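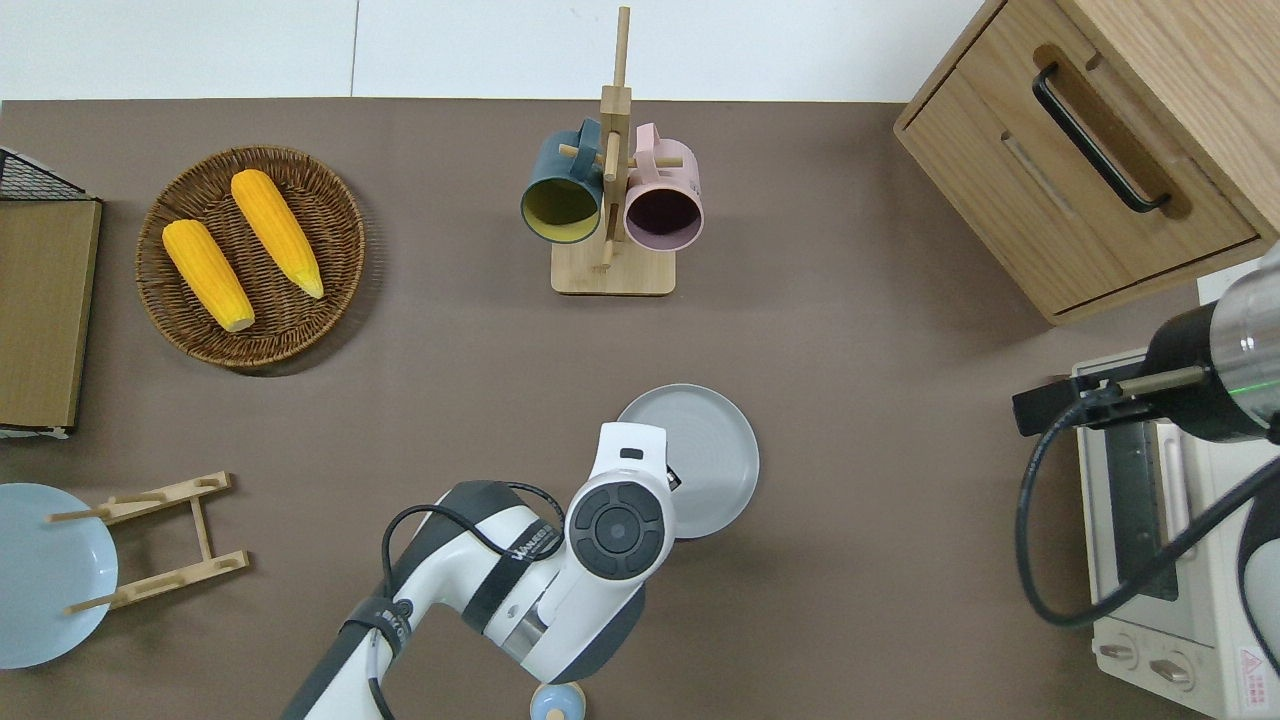 Le premier soir, Nuria Casado avait prévu trop de chaises. Elle le raconte en riant, les deux mains autour de son thé, avec cette façon qu'elle a de s'excuser presque d'avoir réussi. Le hall du centre culturel était froid, la sono grésillait, et la moitié des invités s'étaient trompés de porte. Mais à la fin de la soirée, les gens ne voulaient plus rentrer chez eux, et c'est à cela, dit-elle, qu'elle a compris que la campagne pour les maladies rénales aurait une deuxième année.

Il faut dire que le rein n'est pas un organe qui fait rêver les donateurs. On en parle peu à table, on le situe mal (plus haut qu'on ne croit, plus en arrière aussi), et ses maladies avancent souvent sans bruit pendant des années. Nuria, elle, connaît le sujet depuis que son père a commencé la dialyse. Trois séances par semaine, quatre heures à chaque fois, le taxi à l'aube, la fatigue de l'après-midi -- toute une vie de famille qui se réorganise autour d'un fauteuil et d'une machine.

« On nous avait très bien soignés, insiste-t-elle. Mais entre deux séances, on était seuls avec nos questions. Qu'est-ce qu'il peut manger ? Est-ce qu'on peut partir une semaine chez ma sœur ? Qui garde le chien ? » De ces questions-là est né le projet Flenow, qui propose aux patients et à leurs proches un accompagnement très concret : des trajets partagés, des ateliers de cuisine pauvre en sel, une aide pour réserver des séances loin de chez soi quand viennent les vacances.

L'idée de la campagne est simple, et un peu culottée. Chaque printemps, des commerçants, des artisans et des patrons de la région acceptent de devenir « parrains de fauteuil ». Pendant la saison, ils se débrouillent comme ils veulent pour réunir de l'argent : une tombola, un tournoi de pétanque, un pourcentage sur les ventes du samedi. Ils étaient 37 cette année, et parmi eux Lionel Mellor, qui dirige l'atelier de menuiserie Cuvus et qui n'avait, de son propre aveu, jamais demandé un centime à personne.

« J'ai appelé mes clients un par un, et j'avais le trac comme à dix-huit ans ! » Le plus drôle, poursuit-il, c'est que beaucoup lui ont parlé d'un oncle, d'une voisine, d'une greffe attendue longtemps. Il raccrochait au bout de 44 minutes en ayant complètement oublié de parler du chèque. Les clients le rappelaient d'eux-mêmes le lendemain.

Dayana Ayala, infirmière en néphrologie, anime les matinées de dépistage financées par ces dons. Elle installe son matériel où l'on veut bien d'elle, au marché couvert, dans une salle paroissiale, une fois dans les vestiaires d'un club de rugby. On prend la tension, on fait une bandelette urinaire, on parle surtout beaucoup. À ceux qui ont du diabète ou de l'hypertension, elle conseille d'en discuter avec leur médecin et de faire contrôler leurs reins régulièrement, même quand tout semble aller bien. Elle a gardé un faible pour les matinées de marché, où les gens arrivent avec leurs poireaux sous le bras et repartent avec un rendez-vous.

Tout n'a pas été facile, bien sûr. L'an dernier, il a fallu annuler la marche d'août à cause de la chaleur, et Nuria en parle encore avec une petite grimace. Il y a eu aussi de longues discussions sur l'usage des fonds, certains parrains préférant soutenir la recherche, d'autres le quotidien des malades. On a fini par voter : 80 % des sommes restent dans le département, le reste va à des bourses pour de jeunes chercheurs.

Quant à son père, il est venu au dernier atelier de cuisine, a trouvé la soupe trop fade et l'a dit bien fort -- puis il s'est resservi.

La prochaine soirée des parrains aura lieu le vendredi 3 juin, au centre culturel, à partir de dix-neuf heures. L'entrée est libre, et l'on passe cette fois par la porte côté jardin.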